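Workshop notebook, April
Huỳnh dye room, Henbridge

Started just after breakfast today, with the kettle on before the lights, and the plan was to finish the second round of madder tests so that Nga can take the swatches down to the weavers. I got most of the way. I'll put everything down while I still remember it, because last month's notes were so thin that Chukwuemeka had to ring me at home to find out which jar was which.

Wool for this round is the soft grey-white fleece yarn from Trirngate, scoured last week and left to dry on the rack by the window. I wound it into 21 little skeins, all the same weight as near as the kitchen scale will let me get. Alum mordant at 10 per cent of the weight of the wool, with a pinch of cream of tartar, brought up slowly over an hour and left to cool in the pot overnight. Laurențiu likes to lift his out hot and I know he gets good results, but I've always found the colour takes more evenly if you leave it be.

Four madder pots this time. Pot one was plain rainwater from the tank, pot two was tap water, pot three was tap water with chalk, and pot four was tap water with a splash of vinegar, mostly to settle an argument with Chin-lung. He was right, I'm sorry to say. The vinegar pot went a flat sort of orange, like tinned apricots, and the chalk pot gave the lovely deep brick red we've all been chasing since summer. Rainwater was pretty but pinker than I remember it being. Could be the roots – these came out of the newer Ganalico sack, which smells sweeter and is ground a good bit coarser than the old one.

Temperature is still the thing to watch. I let pot two get away from me while I was on the phone with Hường, and you can see the brown creeping in at the ends of those skeins. Keep it well under a simmer, and if you have to leave the room, turn it off. I've written that on the wall in chalk as well. 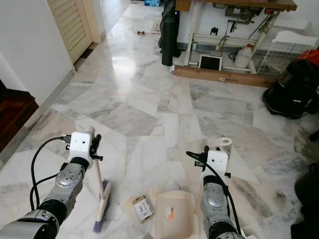
Broom and dustpan on the tiles.

Ground madder travels, as everyone who has ever worn white socks in here will know. Please sweep up dry before anybody gets near the floor with a mop. Once the powder is damp it stains the grout, and I spent a very long afternoon on my knees last winter with a nailbrush and bicarb.

After lunch I did the modifiers. Six skeins from the chalk pot went into weak iron for different lengths of time, and the shortest dip is the one I'd choose, a warm plum with some life left in it. The longest is nearly the colour of wet bark. Hường might want that one for the borders, so I've kept it aside with her name on the tag. I also tried a dip in washing soda, which pushed the red towards raspberry, but the yarn felt harsh afterwards and I wouldn't do it again on anything meant for a neck.

Exhaust baths are in the lidded buckets under the bench. There's plenty of colour left in the chalk one, enough for a good coral I should think, so please don't tip it out! The vinegar one can go.

Still to do: light test on all the reds (half of each card covered, taped to the north window), rub test on the iron ones, and a proper label for the new sack. Nga, the swatches are in the biscuit tin, and the plum is on top. We're down to the last scoop of alum, so whoever is next in town could pick some up.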